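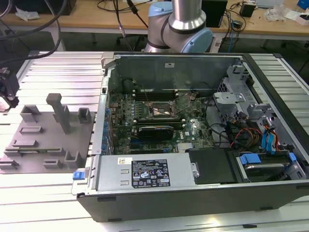

Workshop Assistant, Computer Refurbishment (part time)

Dunmore Reuse, Zaltcombe

We are looking for a workshop assistant to join the small team that checks, repairs and passes on used desktop computers. The post is for 24 hours a week, spread over four days, and is open to people with no paid experience in this line of work.

Dunmore Reuse takes in old office machines from firms and colleges in and near Zaltcombe. Those that can be made good are sold at low cost to households, or given out through the Varnwood scheme to people who are studying or looking for work. Last year 1000 desktops left the workshop in usable order. The rest were stripped for parts and recycled.

What you will do

Book in machines as they arrive and label them with a stock number.
Open cases, clear out dust and check for damaged boards, loose cables and missing screws.
Test memory, drives and power supplies, and swap faulty parts.
Wipe drives using our standard software and file the certificate.
Install the operating system and carry out the final check sheet.
Keep the parts shelves in order and tell the workshop lead when stock is low.
Help at the sales counter for one afternoon a week.

What we are looking for

You should be able to follow a written procedure, keep clear records and work carefully with small parts. You will need to know the main components of a desktop computer by sight. It would help if you have built or repaired a machine at home, but we will train the right person. Units weigh up to 12 kg and are moved by trolley. If lifting is a problem for you, tell us and we will talk about how the work can be shared out.

A driving licence is useful for collections but not required.

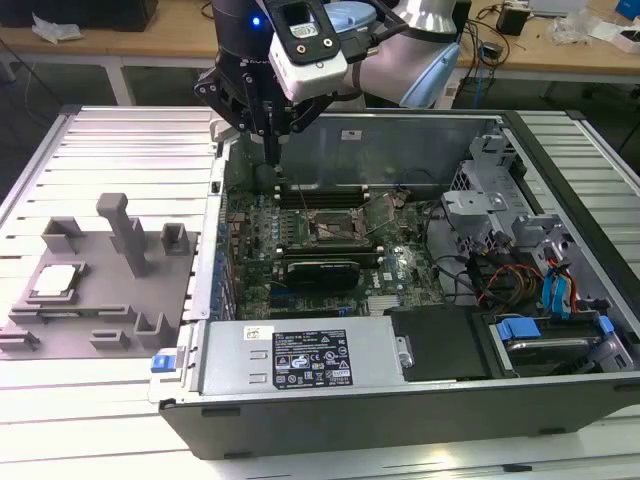

Pay and hours

The pay is £12.90 an hour, with a review after the trial period of three months. The working day runs from 8 in the morning until 2.30 in the afternoon, with an unpaid half-hour break. Paid holiday is 28 days a year, pro rata, including bank holidays. We provide work shoes and an overall, and pay bus fares for the first month.

Training

New staff spend their first two weeks alongside Radymyr Kostiuk, the workshop lead. You will then work through the Trulleo bench course, which takes 40 hours and is done in paid time. It covers fault finding, static protection and electrical safety testing.

How to apply

Send a CV and a letter of no more than one page to Tymofii Ostapchuk at the Zaltcombe office, or hand them in at the sales counter. Please say in the letter which days you could not work. We do not need references at this stage.

Interviews will be held in October and include a short practical task at the bench. Everyone who applies will get a reply, and we can give feedback by phone to anyone who comes for interview.

The building has step-free access from the yard. Parking is limited, and the nearest bus stop is outside the library.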